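Citside Shared Offices – Desk Questions, Asked Often Enough to Write Down

Last updated July 6, 2024

Which desk do I get?

The white one. They are all the white one. When we moved into the Dudari building we had a choice of finishes and picked the one that shows every coffee ring, so please use a coaster.

What is the curved edge for?

The Mitar desk dips a little along its edge so you can pull your chair in closer. It also means a pen set down near the dip has a good chance of ending up on the floor. We have no fix for this other than setting the pen somewhere else.

Can I bring my own mouse pad?

Yes, and you should. The desktops are pale and matte, and some mice get confused on them and send the pointer off into a corner. Any pad will do. You don't have to match the decor, as there isn't any. A black pad with a bright green three-headed snake on it is fine with us and does more for the room than the walls do. 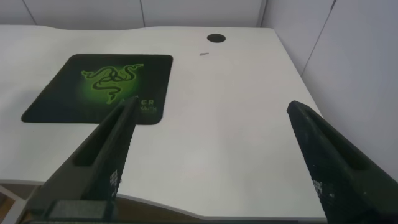 Binta Haruna wrote in to say that a big pad is all very well until you need to write on paper, and that she turns hers over and uses the back for sticky notes. We pass this along without endorsing it. Sticky notes are to come off the desk itself at the end of the day.

What are the round holes in the desktop?

Cable grommets. Your charger goes down through one and comes up nowhere near the outlet, so bring a long cord. They are not for gum, pencil shavings or the ends of granola bars. We cleaned them all out in December and would like never to discuss it.

Can I put up a monitor?

Up to 2 per desk, on their own stands. No clamps, please. A clamp went on a desk in the Dauda room last year and the dent is still there for anyone who wants to visit it.

How do I set up a pad so it stays put?

Wipe the desk first and let it dry. Put the pad on the side of your mouse hand, far enough from the front that your wrist isn't hanging off the edge, and leave the grommets clear. If there's lettering, most people like it facing them. A Razer Mantis pad has its name down toward the lower right corner, so you'll know when you have it upside down.

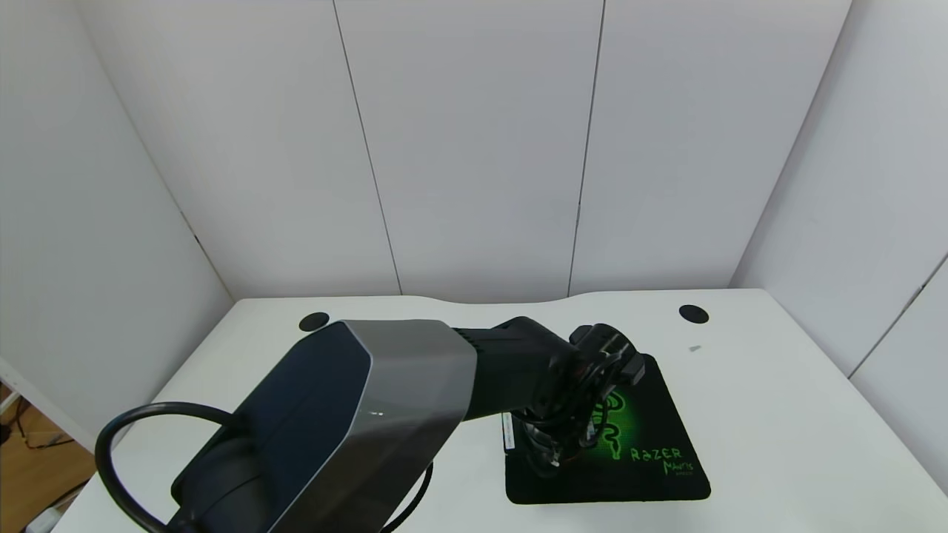

Once it's where you want it, press down on the corners for a moment. Pads that have been rolled up in a bag will curl for a day or so – a heavy book overnight usually settles the argument.

May I leave my things overnight?

On a reserved desk, yes. On a shared desk, anything left after closing goes in the box by the front door, where it will join 5 umbrellas and a single glove.

Who do I tell if something is broken?

Dial 857 from the hall phone.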